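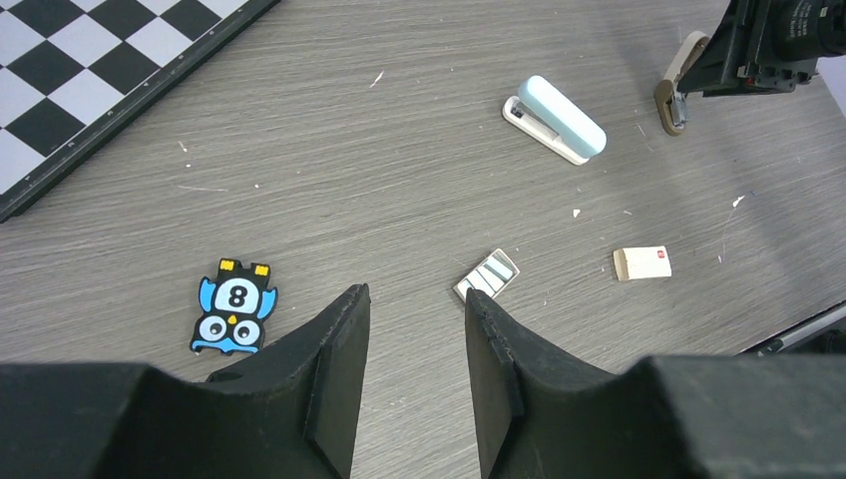
3.2 Shared tables and the problem of mixed use

The second part of the study looked at what stays on a table when the table has more than one job. Most of the homes and common rooms we visited did not have a separate desk. Games, school work, mail and small repairs all took place on the same surface, and the things belonging to each activity were left behind to different degrees. Earlier work on household clutter has mostly treated these leftovers as a single pile. We found it more useful to sort them by the activity they came from and by how long they stayed.

We visited 35 tables at two sites, Wimar and Pevton. Each was visited at the same time of day on three occasions, beginning in January. Occupants were asked not to tidy beforehand. They were also asked, after the visit, which items they thought of as being in their proper place. The answers were coded into the groups used in the Goicoechea checklist: items in use, items resting between uses, items waiting to be put away, and items with no home.

Figure 3. A shared tabletop with a wood-grain surface, holding a chessboard, a flat owl-shaped figure marked with the number 8, a stapler, and a small open box of staples.

The tabletop in Figure 3 shows the kind of mix we mean. A chessboard and a stapler do not belong to the same activity, and in most rooms they would not be stored together. The stapler and the staples, on the other hand, form a pair. Pairs of this kind were common in our records, and they tended to move together. When a stapler was put away, its staples usually went with it, even if the box was open. Open boxes were a weak point all the same. Occupants at both sites described them as a nuisance to store, and several said they would leave one out until it was finished.

Board games behaved differently. A board takes up a large part of the surface and has to be moved before a meal, so we expected it to be cleared more often than small items. This was not the case. At 20 of the tables a game board was present on at least one visit, and at 13 of those it was there on all three. Occupants tended to slide the board toward a corner and carry on with the remaining space. Asked about this, they classed the board as resting between uses, and few saw it as clutter.

The hardest items to code were small decorative or counting pieces such as the numbered owl. Some households called them toys, some called them teaching materials, and a few could not say which room they had come from. We placed them in the fourth group unless the occupant named a storage place without being prompted. This rule is strict and probably overstates the size of the group – a looser rule is tested in Section 4.

Fine debris was recorded separately. Small specks and flecks on the surface were noted as present or absent, with no attempt to say what they were. Wiping was less frequent where a board or other large object was left in place, as people cleaned around it. The Zarngate scale, which we used for surface condition, does not separate crumbs from paper scraps or dust, and we did not try to improve on it.

Two limits should be kept in mind. Visits were short, and an item found in the same spot each time may well have been used and returned between them. The sites also differ in the amount of cupboard space within reach of the table – a point taken up in the next section, where storage distance is added to the model.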